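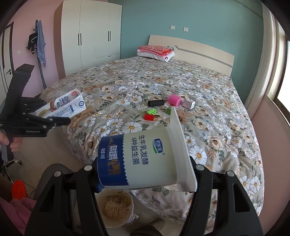 Gripper width drops to zero halfway through a two-handed pick, and the arm crushed a cup on replay

Print this page | E-mail this page

widejaw_191

Hi everyone! First post on the Skidance help pages, and I love this stuff, so please excuse the length. I've been recording everyday pick-ups with two hand-held grippers, one in each hand, and then playing the takes back on a small two-armed bench setup. Bedroom things, kitchen things, whatever is in reach. Milk cartons and yogurt cups are my favorites because they're such different shapes!

My trouble is with the take where one hand holds a carton and the other holds a yogurt cup tilted sideways. In Kinyua the cup-side width looks great up to sample 1207, then it falls straight to zero and stays there for the rest of the take. My hand never closed. I was still holding the cup.

I didn't spot it before replay. The arm did exactly what the log told it to, closed all the way, and kept pushing. Cup split down the side, yogurt on the bench, and I was slow getting to the stop button. The carton side followed its numbers perfectly the whole time.

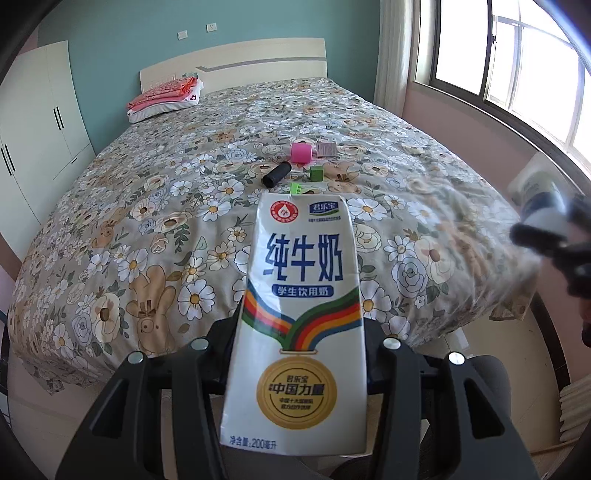

Milk carton held upright in the jaws, same session.

What I've tried so far: restarted Kinyua, swapped the cables left for right, and recorded again with just the carton. The carton alone is fine. When I swapped the cables the zero moved to the other channel, which I think means it isn't my computer? Is one of my grippers worn out? I'd hate that, they're such fun to use.

pivots_and_pins

Great write-up, and the cable swap was a good test. If the zero went to the other channel, then the fault travels with the gripper or with its cable, depending on what you moved. Did you unplug at the computer end or at the gripper end? If you swapped at the computer, the cable is still a suspect, and that's where I'd put my money. Tilting your wrist for a cup pulls on the plug in a way that holding a carton upright doesn't.

Plug the suspect gripper in with the other cable, changing it at the gripper end this time. Start a take, hold something soft, and turn your wrist slowly from side to side while you watch the live width. A bad cable will usually show itself pretty fast.

Now the bigger thing. Please don't let any arm near a take until you've fixed how missing data is handled! Kinyua fills a lost reading with zero unless you change it. Go to Channels, then Lost Readings, and choose "Mark as bad." Then set replay to stop on the first bad sample. Don't pick "Hold last value" for this, you'd be hiding the same fault.

Also turn down the closing force on the arm before you try again, run it with nothing in the jaws, and keep one hand on the stop button. I throw out the whole take if a channel drops, even if the first part looks lovely.

drilexfan2000

had this with my Drilex bench arm, 5 takes ruined. new cable. works now

ollville_tinkerer

Seconding the wrist test, it's a really satisfying way to find a bad wire! I'd also tape the cable to the handle with a little slack so the plug doesn't take the strain. And if a new cable doesn't cure it, leave that gripper out of your recordings until somebody has checked the sensor.

Last updated: October 20, 2024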